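RETAIL BUYING AND ONLINE LISTINGS
Handout 4: Reading a product page for small leather goods
Course convenor: Macarena Llorente
Updated 23 Jul 2018

Read this before the workshop. Bring a printed product page for a handbag, belt or card holder, with the price and delivery terms showing.

1. What a listing has to tell the buyer

A shopper in a store can open a bag, pull the zip and look at the stitching. Online they have the title, the bullet points, the pictures and whatever other customers have written. If the strap length is missing, most people will guess it from the picture, and many will guess wrong. Returns of this kind cost the seller freight both ways.

For a handbag, the listing should give outside measurements in centimetres, the strap drop, the type of closure, the lining and the colour as the maker names it. Weight is often left off. Ask for it.

2. Material terms

Full grain means the outer surface of the hide has been left as it was. Corrected grain has been sanded and finished, usually to hide marks. Bonded leather is made from leather fibres held together with a binder, and it should not be described as plain "leather" in your own copy. If the supplier's sheet says only "PU", write polyurethane in full at least once.

Sotomayor is the range we use for the sorting exercise. Its belts are full grain and its card holders are corrected grain, but the supplier sheet puts both under one heading. Students lose marks every February for copying that heading without checking.

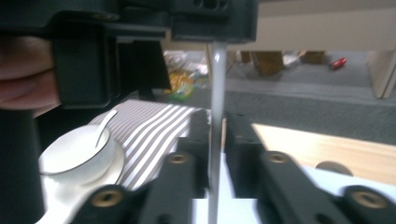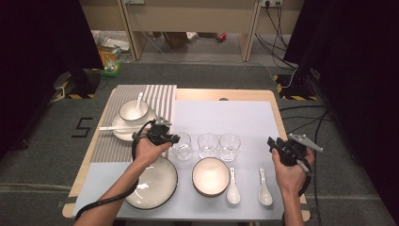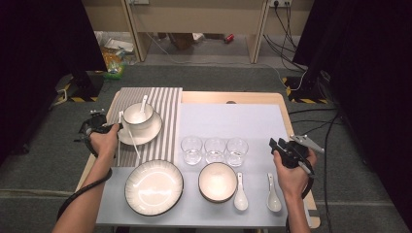 Colour names are the next problem. The Andport tote comes in Fog, Shell and Ink, and none of those words helps a shopper who types "grey bag" into a search box. Put the everyday word beside the maker's word: Fog (light grey). Patterns need the same care. The placemat with the cup and saucer on it would be listed as grey and white, vertical stripe, and a striped bag lining should be written up just as plainly. Direction matters with stripes – a buyer matching a bag to a belt will want to know it. Keep the same order of words for every item in the range so that customers can compare them.

3. Price and stock wording

Prices on a marketplace page can change between the time the page is built and the time the customer pays. Say when the price was checked and which seller it belongs to. Do not write "best price" unless you can support it on that day.

Stevie-style short descriptions are not accepted in this unit. Use the Stellevbridge template, which has 2 parts: a title of no more than 70 characters and a body of no more than 2,000. Spaces count in both.

4. Reviews

Read the middle ratings first. They tend to mention the zip, the smell of the finish and whether the cards fit. Note the date of each review, as makers change factories and keep the old product name. The Nuvport belt in your pack is a case of this – older reviews describe a different buckle.

For the workshop

Rewrite your chosen listing using the template. Mark any fact you could not confirm with a question mark in the margin, and list the questions you would send to the supplier. Hand in the original page with your version stapled behind it.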